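Petek two-finger gripper and the Lurnex simulator: a buyer's review 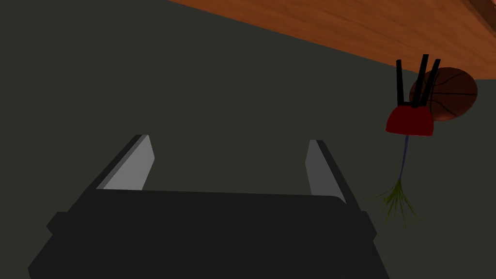 Reviewed by the workshop editor | Feb 22, 2019 | Filed under: Equipment, Budgets

Our budget year ends in April, which concentrates the mind. We had money for one gripper and a strong wish not to buy the wrong one again (the Ronham still sits on its shelf, looking expensive). So this time we took out the Lurnex simulator for 3 months and tried the Petek on screen before ordering anything.

Lurnex costs £134 a month for 2 seats. You get a library of arms and grippers, a table, a floor and a cupboardful of props that seems to have been stocked by a child with a trolley. There is a basketball. There is a red dome with three black rods sticking up out of it, and a stringy green tuft on a purplish stem, which I have so far failed to find in any parts catalogue.

The Petek model is plain and easy to read. The body is a wide dark slab and the two fingers have pale inner faces, so you can see at once whether they are open. From the view just above and behind the gripper, though, that slab takes up a great deal of the screen. I spent most of my first week peering round it. Save yourself a second view early on, and give it a sensible name.

Where the simulator earned its fee was in planning. We had pencilled in the long fingers, and after a fortnight of pretend picking we crossed them out. We also found that our bench layout left the arm no room to turn at the far end, a mistake that is much cheaper to make before the bolts go in.

Where it didn't: soft things. The tuft looks lovely, every strand of it, but I wouldn't base a purchase order on how it behaves. If your work is cloth, cable or salad, ask for a loan unit. Dindatetti, our supplier, lends one for 2 weeks at £80, carriage extra, and the carriage is not shy.

Good: quick to set up, clear gripper models, monthly terms.
Less good: thin manual, silly props, invoices that arrive in a format of their own.

We have ordered the Petek with short fingers and let the Lurnex seats lapse. I'd rent them again for the next arm. The Ronham is for sale, collection only.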